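Comparing fingertips at Triledska

Kátia Paiva leads the handheld gripper evaluation at Triledska, where two fingertip designs have been under comparison since October. The trials, she explained, concentrate on thin, transparent parts.

"A clear lid gives the camera very little to work with," Paiva said. "The operator sees it well enough. The recording may not."
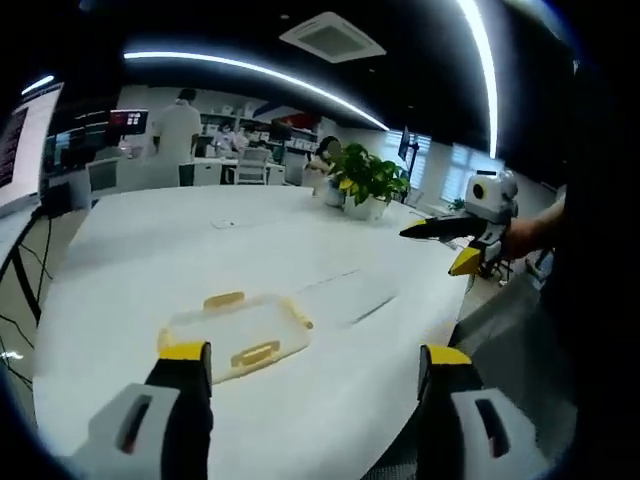 A clear lid with yellow clip handles between the jaws of a handheld gripper; a second unit is in use at right.

The group has logged 1,847 attempts to date, 565 of them with the softer tip. Minoru Sakai, who maintains the controllers, said that the softer tip holds an edge more securely but wears sooner – a cost the laboratory had not budgeted for.

Asked whether the wide-angle lens complicates matters, Sakai replied that the distortion is corrected in software and that he would not give up the field of view.

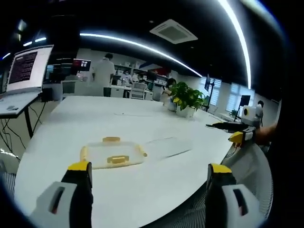 Paiva was more cautious about lids lying flat. "With a flat part, the approach angle decides most of it," she said. "We have asked operators to slow down at that point – they do not always agree with us."

The next round will add the Adard controller. Results will be shared with Trimevside before any purchase is approved.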